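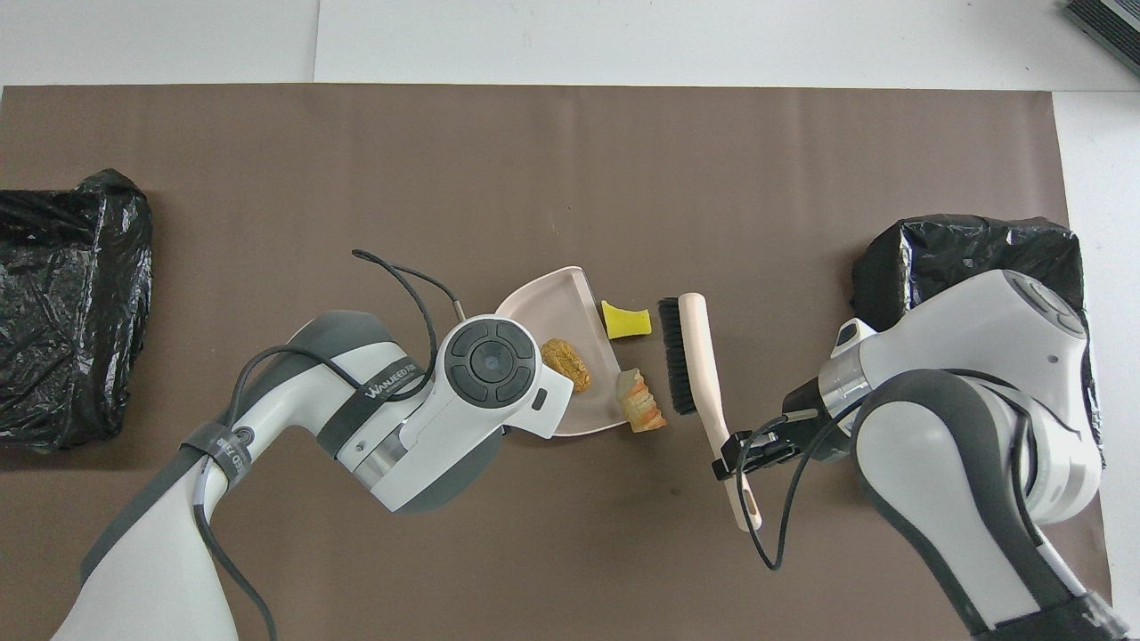 BREDDALE – A man was arrested Thursday on suspicion of burglary after deputies found copper wire and power tools in the back of a pickup parked behind a closed feed store on Kondside Road, the sheriff's office said. The property had been reported missing from the Jandoreo Supply warehouse earlier the same night. Most of it had been packed into black plastic trash bags, the shiny kind people line a bin with, and covered with a tarp.

A night manager at the warehouse called dispatch shortly before 4 a.m. after finding a side door pried open and a display rack pulled over. Deputies checked the building and did not find anyone inside. Two cordless drills and a charger were left on the floor near the door.

Less than an hour later, a deputy on patrol saw a gray pickup with no rear license plate behind the feed store. The driver got out and walked toward the drainage channel when the patrol car turned in, according to the sheriff's office. He stopped when ordered to and was detained without a struggle. No one was hurt.

Deputies said they recovered 200 feet of copper wire, a circular saw, several sets of drill bits and a bolt cutter. The wire still had warehouse tags on it. A store employee came to the scene and identified the items.

The suspect, 40, is from the Ambaye area. His name had not been released by the time of publication. He was booked on suspicion of burglary and possession of stolen property, and deputies said he also had an outstanding warrant for failing to appear in court on a traffic matter.

Zinash Zeleke, who manages the warehouse, said the side door had been forced once before, in June, but nothing was taken that time. She put the damage to the door and frame at around $50 for parts, plus labor.

"We're open regular hours," Zeleke said. "Contractors with orders to pick up should come to the front until the side door gets fixed."

Investigators are looking at whether the case is connected to other wire thefts on the east side of Breddale. Anyone with video of Kondside Road from late Wednesday night to early Thursday morning is asked to call the sheriff's office. Callers do not have to give their names.

Search this site Enter keyword Go

Contact us | Copyright, all rights reserved | Back to top

Comments (3)

deb_k: I live off Kondside and heard a truck back there before it got light. Figured it was the feed store people moving stuff out.

Ron P.: Same thing at my brother in law's job site. They took every bit of the wire and left the ladders.

eastsider: Is the side lot blocked off too or just the door? I have a pickup there Saturday.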